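Pullthorpe House open day: visit report

June 18, 2024

Pullthorpe House opened to visitors for one day this month, eighteen months after work began on the conversion. It is a brick chapel with a schoolroom behind it, now made into a single dwelling to drawings by Zullora, a small practice that mostly takes on listed buildings. Places were limited to 18 per tour. I joined the second of the day.

The street front is unchanged apart from repointing in lime mortar. Consent required the two lancet windows and the porch to stay, so the new entrance has been moved to the side passage, where a steel lintel spans the former boundary wall. The house had a gross floor area of 161 square metres before the work. It now has 256, the difference being made up by a gallery level in the chapel and a single-storey link to the schoolroom.

The gallery is held off the old walls on all sides. Its frame stands on four columns with their own pad foundations, and the gap between floor edge and brickwork is closed with a strip of fixed glass. From below, the joint is neat. From above it collects dust, and the tour guide said that cleaning is done with a long brush from the stair.

The link is timber framed, with a flat roof and an upstand rooflight running its full length. Levels are awkward: the schoolroom floor sits lower than the chapel floor, and the difference is taken up by a ramp. I would have preferred steps and a wider landing, but the ramp does keep the route clear of doors.
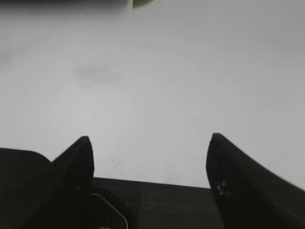
A smooth, matt white surface under even light.

Interior finishes are restrained. Walls are lime plaster, unpainted in the chapel and limewashed elsewhere. Joinery is by Prerance, with flush doors and recessed pulls. Window fittings to the link are from Rüegg and were the longest item on order. The original floorboards were lifted, numbered and relaid over insulation — 1,065 lengths in all, according to the schedule pinned up in the porch.

Heating is underfloor in the link and by low-level radiators in the chapel. The plant cupboard was locked, so I did not see the heat pump controls. Acoustics in the main room remain lively, and two people talking on the gallery could be followed easily from the kitchen.

The tour lasted under an hour. A second open day is planned for October, when the rear garden wall should be complete. Booking is through the practice, and there is no parking on the lane.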